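Reading Room > Short Fiction > The Left One

The Left One

The call came in as a shoulder fault, which is what people write on the form when they mean the arm is making a noise. I've been fixing these little cells for Norkberg long enough that I don't read the form anymore. I read it once in the parking lot, so I can say I did, and then I go in and listen.

The place was called Flukard. It used to be a laundry service for hotels and now it was half that and half something else, with a row of white boxes along the back wall where the folding got done by arms. Mine was the last box in the row. Somebody had put a strip of masking tape on the side with BAI written on it in marker, and under that a smaller strip that said DO NOT RUN AFTER LUNCH.

I asked about the second strip. The shift lead shrugged and said it was there when she started.

So I sat down on my toolbox and ran it before lunch. Bai is a pair, left and right, the same parts off the same shelf, and for the first few shirts you'd have thought there wasn't a thing wrong. Grab, lift, pull, lay it down, tuck. The right one was lovely! Smooth as you like. The left one was fine too until it had to reach across and press, and then there was this tick. A small dry tick, like someone setting down a dime.

"That's it," said the shift lead, over my shoulder. "That's the noise."

"That's a noise," I said, because I like to leave myself some room.

The log said 88 stalls since the last visit, all on the left side. I pulled the power, waited, took hold of the left elbow and moved it by hand. You learn more that way than from any screen. There was a bit of play in it -- hardly anything, the kind of play a kitchen drawer has -- and I figured okay, fasteners. I got out the driver and went around. Two were loose. I tightened them, marked them with the paint pen, powered up, homed both arms, gave it a towel.

Tick.

I changed the gripper pads. Tick. I moved the cable, because it had been tied down so short at the wrist that every time the forearm turned it was like a dog hitting the end of its leash. I cut the old ties and gave it a nice generous loop over the top and put on new ones. That was a real fault, by the way, and I'd have been pleased with myself on any other day. It cut the stalls way down. But the tick was still there when it pressed.

By then it was lunch. The whole row went quiet and everybody walked off, and I stayed on my toolbox with a sandwich and looked at that strip of tape.

My father repaired sewing machines. He had a shop the size of a closet and a big industrial Tada he'd never sell, and when I was a kid he'd let me sit under the table and hold the flashlight. He could not explain anything. He'd say, "hear that?" and I'd say yes, and I never did. I lied to that man for years. Then one afternoon (I was maybe eleven) he said "hear that?" and I did, I heard it, a little catch on the upstroke, and I got so excited I cracked my head on the underside of the table. He laughed until he had to sit down. It's the thing I'd pick, if I only got one.

Anyway. I finished the sandwich and I ran Bai after lunch.

I'd dug a black thing out of the test bin, because dark cloth is harder for it, and I set the speed to 40 percent and put my ear as close to the left side as the rules let me, and then a little closer than that. Down came the gripper on the near edge. The right one already had its corner up at the back. 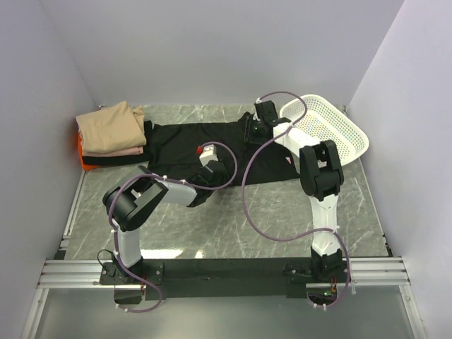 Bai at the test piece, left gripper down, new cable loop in place.

Tick. And this time I heard where it came from, and it wasn't the elbow, and it wasn't the wrist. It was under the arm. It was the base. I'd been up in the fancy end all morning and the trouble was down in the bolts that hold the whole thing to the bar.

I got down on the floor with the flashlight in my teeth. One washer, cracked clean across. Every time the arm pressed, the plate rocked a hair and the two halves of the washer clicked together. And in the afternoon the sun came through the high window and sat right on that end of the bar, and I suppose everything grew just enough to make it worse, and some sensible person I'll never meet noticed and wrote it on a piece of tape and went home.

A new washer costs less than the gum in my truck. I put in four while I was at it, torqued the base, homed it again, and set it to run 200 cycles on the test towels. The shift lead came back at the end of lunch and stood next to me. We didn't talk. Grab, lift, pull, lay it down, press.

"Hear that?" I said.

She listened with her head tipped over. "No," she said.

"No," I said. I wrote it up on the form, 3/14/19, base washer, left. Under cause I put "age," and then I peeled the second strip off the box and stuck it inside the lid of my toolbox, where it still is, mostly fuzz now.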